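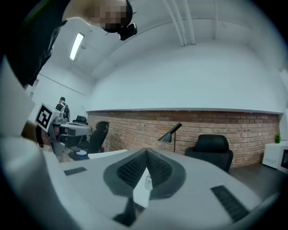

About Etance

Etance is a small repair and making school in Drustcombe, and the thing we love most is a good worktable! We teach people to mend lamps, fit new switches, re-cover shades and generally look after the things they use every day at home.

Josphat Makori started the classes with 3 students and a box of desk lamps from the Drokport flea market. Last year 936 people came through the door, and plenty of them came back with a second lamp under one arm (and sometimes a cousin).

Our room

We fell for the red-brown brick the first time we saw it, so we kept it bare and painted the ceiling white. There's a wood-plank floor in gray and brown, and a plain white table with space to walk all the way around it. We like a clear tabletop. You can find a dropped screw on white in no time, and a person with a lamp to take apart needs more elbow room than you'd think.
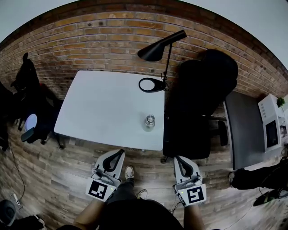
Lamps with a jointed arm are still our favorite thing to teach. They're simple enough for a first evening and fiddly enough to keep you happy for a month, and we have 70 of them on our shelves for practice. Beginners start with the plug and the cord, then move on to the springs and the shade.

Our other big class is Pană, the summer course for teenagers, which runs all through July. They pick a tired household object, take it to pieces, draw every part and put it back together. The drawings are wonderful, and we've saved 700 so far!

Come by any evening after 6 if you'd like to look around. Bring something broken.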